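Rorkton halts Takari kitchen trials after grip fault, publishes its findings

For immediate release

I'm Ewan Paewai, and I look after the Takari program at Rorkton. I asked if I could write this one myself, because the fault happened on my watch and I'd like you to hear about it from me (our press people have been very patient about that!).

Back in December, partway through an afternoon of bowl handling, the right hand on one of our Takari robots let go of a bowl it had been told to hold. The bowl broke on the floor. One of our team was standing close by and got a small cut on the shin from a flying chip. She was patched up on site and was back with us the next morning, but a person got hurt, so we stopped all kitchen trials at 4:40 that same afternoon and told both of our trial customers before we went home.

So what went wrong? Each finger on the hand reports how hard it is pressing, and the controller adds those reports up and decides if the grip is good. A connector in the wrist had worked a little loose. When it lost contact, the controller should have seen a missing reading and frozen the arm where it was. What it did was keep using the last good number it had, for nearly 21 seconds, while the real grip got weaker and weaker. As far as the software knew, everything was lovely.

That's a design mistake, and it's ours. Suter, who make the connector, have been a huge help and their part did what the data sheet says it does. We had put it in a spot that bends more than it should.

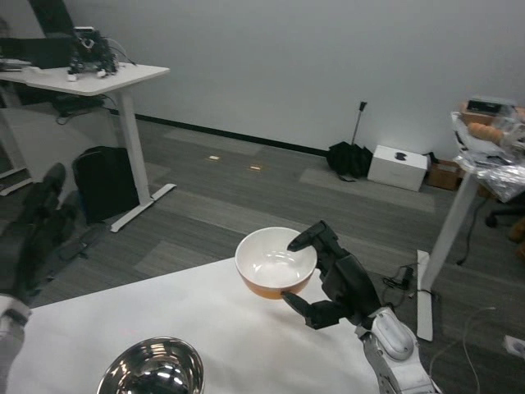

Issue 11

We went back through the logs from 183 earlier runs and found the same dropout in 5 of them. Those were short, and the bowl stayed put each time, which is why our checks passed them. I'm not happy about that. We had the warning sitting in our own files and our tools weren't set up to look for it, so now they are.

A few things have changed already. A stale reading from any finger now stops the arm at once, with the hand staying closed. The wrist cable has a new route and a clamp that holds the connector still. And we've moved the line that people stand behind during a lift - it used to be an arm's length from the table, and now it's well clear of anything that might bounce or shatter. Eye protection and long pants are required too, and yes, that includes me.

Cassim, our outside safety reviewers, are working through the fix now. They have the full logs, the broken connector and a free hand to say whatever they like about us. Kitchen trials stay on hold at customer sites until they sign off, and I won't guess at a date.

If you have a Takari on loan, please leave it powered down and don't open the wrist yourself. We'll come to you with the new cable and clamp, and there's no charge for the visit or the parts. If you've ever seen the hand loosen, twitch or drop something, even once, even something silly like a sponge, I'd love to hear about it. Old logs are welcome as well.

Press questions can go to the Rorkton media desk, and technical ones will be passed straight to me. The full fault report, with the logs, is free to anyone who asks for it.

Ewan Paewai
Takari program, Rorkton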